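Projekte > Sammlungen > Clutwood > LIESMICH

# Clutwood – eine Sammlung von Einkaufszetteln

Von Liesl Thaler, 13. September

Clutwood ist ein Datensatz aus handgeschriebenen Einkaufszetteln, abgetippt und mit ein paar Angaben versehen. Angefangen hat es mit einem Zettel, der in einem geliehenen Kochbuch steckte: »Mehl, Hefe, Briefm., was Schönes«. Über dieses »was Schönes« habe ich mich tagelang gefreut! Seither hebe ich auf, was mir Leute geben, und Kobe Mulder tippt mit.

## Was drin ist

Die Zettel stecken in 14 Mappen, jede Mappe ist eine Datei. Eine Zeile entspricht einem Posten auf dem Zettel, die Reihenfolge bleibt genau so, wie sie geschrieben wurde. Durchgestrichenes ist mit dabei und in der Spalte `gestrichen` markiert – oft ist das der interessanteste Teil.

Spalten:

- `zettel`: laufende Nummer innerhalb der Mappe
- `pos`: Stelle auf dem Zettel, von oben gezählt
- `text`: Wortlaut mit allen Abkürzungen und Schreibfehlern
- `lesart`: unser Vorschlag, was gemeint ist
- `gestrichen`: ja / nein
- `hand`: A, B oder C, falls mehrere Leute geschrieben haben

Zeichensatz ist UTF-8, Trennzeichen der Strichpunkt (Kommas kommen auf Einkaufszetteln einfach zu oft vor).

## Wie abgetippt wird

Bitte nichts verbessern! »Jogurth« bleibt »Jogurth«, und »Brokoli« steht in so vielen Varianten da, dass man daraus allein schon eine kleine Arbeit machen könnte. Unleserliches kommt in eckige Klammern mit Fragezeichen. Bei Mengen übernehmen wir die Schreibweise, also auch »2–3 Zwiebeln je nachdem«.

Mappe 6 ist ein Sonderfall. Sie stammt komplett aus einem einzigen Haushalt, und man kann zusehen, wie »Kartoffeln« über »Kartoff.« zu »Kart.« und schließlich zu einem großen K wird. Herrlich. In der Spalte `lesart` haben wir das K immer aufgelöst, außer auf den 11 Zetteln, auf denen es auch Kaffee heißen könnte.
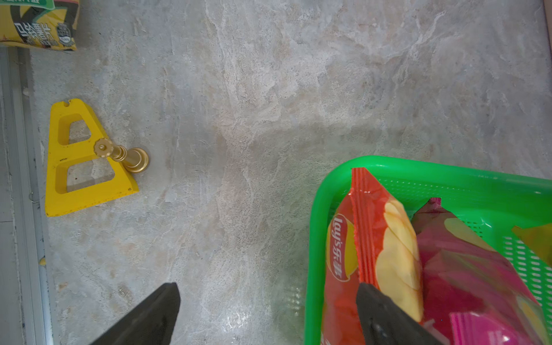 Schwierig sind die Sammelwörter. »Knabberzeug«, »was zum Naschen«, »Zeug für Kinder«: Das lassen wir in `lesart` leer, denn was am Ende gekauft wurde, wissen wir ja nicht. Kobe hätte gern eine eigene Spalte `gruppe` dafür, ich bin noch unschlüssig. Meinungen dazu sind willkommen.

## Stand und Lücken

Namen und Telefonnummern sind durch `[N]` ersetzt. Mappe 11 fehlt noch die zweite Durchsicht. Seit Mai gibt es außerdem eine Liste der Abkürzungen mit 64 Einträgen, sie liegt als `abk.csv` daneben.

Frei nutzbar mit Nennung der Sammlung. Neue Zettel bitte beidseitig einscannen, auf der Rückseite steht gern noch etwas!

---

Kommentare

**skakia_m:** Bei uns heißt es seit Jahren »Klop.« und jeder weiß Bescheid. Steht das schon in der Liste?

**Liesl Thaler:** Noch nicht, kommt rein! Danke!

**Vumer:** Ich bin für die Spalte `gruppe`. Beim Auswerten muss man sich die sonst eh selber bauen.

**amaral:** In Mappe 3 ist die Kopfzeile doppelt, beim Einlesen kurz aufpassen.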